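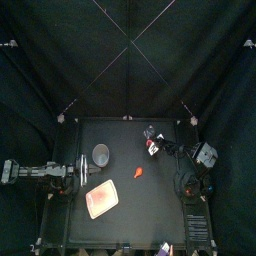 Table 2, black drapes, gray cup in place.

Tabletop walk-round, Flerville room, May
Checked by: Mohsin Ghumman

1. Drapes secured: PASS
Clamps high on the left and right, three more along the back rim of the table. The fabric must clear the floor by 80 mm. It does, after last month's discussion.

2. Overhead cords: PASS WITH COMMENT
Two cords, crossed and taut. Form 670 asks whether they are "decorative." I have left that box blank again.

3. Tabletop free of food: FAIL
The strawberry is on its side, out in the open. If it's a prop, it needs a prop tag. If it's lunch, it needs an owner. The Gajewski sheet allows neither on a work surface after 3 p.m. 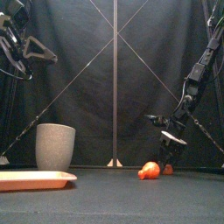

4. Cups: COMMENT
Gray, upright, no lid. Lids were ordered from Kovitz, pack of 300. We have one table. Please stop ordering lids.

5. Small loose items: FAIL
Orange thing shaped like a drumstick, or a small carrot. I've entered it under "other." Box it at the end of the shift.

6. Walkway, 70 cm clear: PASS

Recheck items 3 and 5 before the morning shift.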